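# The Small Grocer's Hour

Play food is having a very good year in our house, and I could not be happier about it.
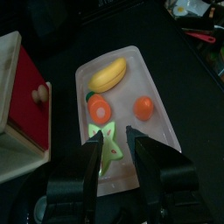
*Pretend produce on a pink tray: banana, carrot, a round orange half and a slice of star fruit.*

It started with the banana. Every set of play food has one, and it's nearly always the first piece to go missing and the first to be mourned. Ours has turned up inside a rain boot, under the piano, and once in the vegetable drawer of the real refrigerator, where it passed for ordinary fruit until somebody tried to peel it for breakfast. It has the faint line down its length where the two halves meet, and my younger one runs a thumbnail along it while deciding what's for lunch.

I write a lot about toys for these pages, and I keep coming back to the ones that look like groceries. A bag of pretend fruit will get a child talking faster than anything with a battery in it. What does it cost? Is it ripe? Can the bear have some? (The bear can always have some.) I spent most of May on the floor with samples from three small makers, plus a shoebox of older pieces from the attic, and by the end I had opinions about carrots.

Let me share them! A good play carrot needs its top. It can be a tiny tuft of green stuck on a slice, botanically ridiculous, and it does all the work. Take the green away and you've got an orange disk that could be a coin, a wheel or a slice of cheese, depending on who's holding it. Leave it on and a two-year-old yells "carrot!" from across the room. The paler circle in the middle is a lovely touch too, the sort of thing an older child notices and then goes looking for in an actual carrot at dinner.

The round orange things are where families disagree. Tomato or orange? In our kitchen a glossy orange half is a tomato before noon and an orange at snack time, and I've seen a serious argument settled by declaring it soup. I like a piece that can do more than one job. Ekis, whose mixed produce bag holds 166 pieces (you will be finding them for years), leaves several of its round fruits vague, and those were the ones my testers fought over.

Then there's the star fruit. I had never bought a real one until the toy version came into the house. It's such a good shape for small hands, all points, easy to tell apart by feel at the bottom of a bin, and the printed seeds give everybody something to point at. We went and found a real one the same week, sliced it at the counter, and held the two side by side. The toy was greener. The real one was gone in a minute.

Now, the tray. If you buy one thing after reading this, make it a plain plastic tray with a raised rim and rounded corners. Pretend food without a tray is a pile. Put four pieces on a tray and it's an order, or a picnic, or a very small hospital meal, and it can be carried through the house at alarming speed. The rim matters more than you'd think, especially on stairs. I'm fond of the milky, see-through kind in pale pink, which makes everything on it look like candy. Driro sells a similar one in a pack of 2, handy if you have siblings and value your afternoons.

For furniture, a little wooden cabinet is plenty. You don't need the full kitchen with the hood and the clicking knobs, although the one Ashour makes is gorgeous and I did lose an evening to it. Pale, unfinished wood is my favorite, and it looks fine next to anything you already own. Ours holds the stock, and customers are not allowed behind it.

A few things I've learned from all this shopkeeping:

- Put out less. Four or five foods get played with; forty get dumped.
- Swap the menu when interest drops. Yesterday's carrot is exciting again after a week in the closet.
- Wash the plastic pieces in a sink of soapy water and let the kids do it, towels down first.
- Save paper bags, the smaller the better.

Stustus has a wooden bread set coming that I've handled only briefly — the rolls have a wonderful weight — and I'm hoping to get it onto our floor before the weather turns. In the meantime the shop opens at four o'clock, right after school. Bananas are a dollar, or a button if you haven't got a dollar.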